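News from the teaching table

Since April our group at Petum has a new table for teaching by remote control, and many of you in the other departments asked what we do there all day. Indrek Mockus promised at the last meeting that somebody would write a few words for the newsletter. The somebody is me.

The work is simple to explain and slow to do. One person sits at the desk and holds two handles, one for each hand. When the person moves the handles, the two arms on the table make the same movement. The computer saves the positions of all joints together with the camera pictures, from the start of the task until the person presses the foot pedal. We call one such recording a "take". After enough takes of the same task, the people at Holtalik train a model on them and send it back to us, and then we look at what the arms do without our hands.

We also do some teaching directly by hand, where you take the arm itself and guide it through the movement. I like this way for short movements, because you feel the weight of the arm and you understand better where it does not want to go. But with two arms at the same time it is very tiring, and your own hands come into the camera view and hide the object. For this reason most of the takes now are made from the desk.
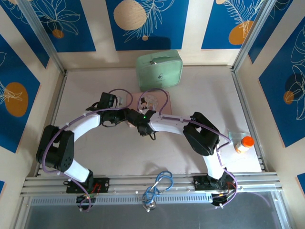
The two arms at the teaching table, with a pink box, a mint-green pouch and a small bottle as task objects.

In the last weeks we worked on three tasks. In the first one, an arm has to pick up a small bottle that is lying down and put it on its base. In the second, both arms move a flat box to a marked place and turn it. The third is opening a zipper, and here I must say that I did not respect zippers enough before. One gripper has to hold the cloth near the end of the zipper, the other has to find the small pull and go along the line with the correct force. If the holding arm is too weak, the whole pouch travels across the table. If it is too strong, the cloth makes a fold and the zipper stops.

We have 71 good takes of the bottle task and only 14 of the zipper. The box is in between, but I do not give a number yet, as Indrek wants to check some of them again. He found that several operators paused before closing the gripper, to look if the position was right. For a person this is normal. The model learns the pause too, and then it stands still over the box and seems to think. So the new rule is: if you are not sure, stop the take and begin again.

Another thing we learned is that the start position matters more than we expected. In the beginning everybody put the bottle in nearly the same spot, with the cap to the same side. The first model from Holtalik was very good with this bottle in this spot, and quite lost when we moved it by the width of a hand. Now the operator moves the objects before every take, and we have a paper sheet on the desk with positions to choose from. Please do not take this sheet away, it happened already two times.

The walls around the table got new colors and drawings also. Some visitors thought it was for a children's program. We wanted a background which is not plain white, so that the model sees something more like a real room. The panels can be exchanged, and the next set will come from the workshop in Skorside.

Two practical points. The operator desk can be reserved in the shared calendar, in blocks of two hours. After two hours the shoulders are tired and the takes become worse, so please do not book two blocks one after the other. And if you hear a click from one of the arms, press the red button on the desk first and call us after. You will not break any recording which is already saved.

We are looking for more people to make takes. You do not need to know programming. Everyone moves in a different way, and we would like to have also left-handed persons, we have none at the moment. The introduction takes one morning, with coffee. Write to Indrek or come to the table before lunch.

In the next issue the colleagues from the Sabbagh project will report on their folding tests – they use the same handles, but with soft cloth and only one arm.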